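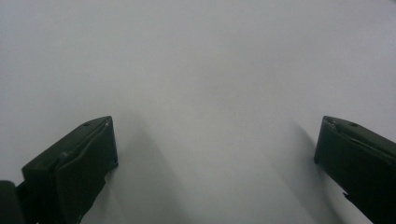
Two of the Lapointe readers wrote back that the hymnal index can't be right, because their congregation never sang from the 1912 book and only ever had the older one with tunes and words printed apart. So there goes my afternoon! I'd been treating Lapointe and Pollow as one tradition with one book between them, and it looks like I was lazy about that. They split over baptism and then kept on sharing a preacher for years, so I just assumed they shared everything else too.

June, a bit after 3 in the afternoon

Went back to the Pollow minute book and read it with that note beside me. The entry on buying hymnals says "for the use of this house," and I had taken "house" to mean the whole circuit. Reading it again, I think it's just the one building. Elsewhere in the same book the clerk writes "the connection" when he means everybody (Pollow, Lapointe, Sindby and the little Harnska meeting out past the creek). I want to go through and mark every place he uses either word before I say so out loud.

Where things stand:

- Pollow: 46 hymnals bought, in one order, paid for in two parts
- Lapointe: no purchase recorded, old books still being rebound ten years later
- Sindby: minutes missing for the whole stretch, as usual
- Harnska: sang without books, lined out by the deacon, or so the anniversary booklet claims

The Harnska thing is my favorite part of this whole project and also the part I trust least. The booklet was put together long after, and it's full of warm stories with no dates on them. But lining out would fit with how small they were, and the one surviving letter does complain that the singing "drags so that the babes are asleep by the second verse." I laughed out loud at my desk. I'd love that to be proof, but slow singing can come from plenty of other causes.

Changed the index file so that each hymn has a column for each congregation – before this it only had one for the circuit. It took forever. There are close to 2,000 lines in there and my find-and-replace ate the apostrophes the first time through, so if you pulled a copy before lunch please throw it out and get the new one.

Also fixed: the communion hymn I'd listed twice under different first lines. Same tune, same author, one verse dropped. Whoever is working on the Advent section, check yours for the same thing, I bet there are more.

Still bugging me – why would Pollow spend that kind of money on books the year after they let the roof go? The building fund page has a line crossed out so hard the nib went through the paper. I can read "organ" or maybe "oregon" under it. Need to try it with a lamp held low from the side.

Next up is the baptism register, then a reply to Lapointe saying they were right and asking if the old book still has its flyleaf.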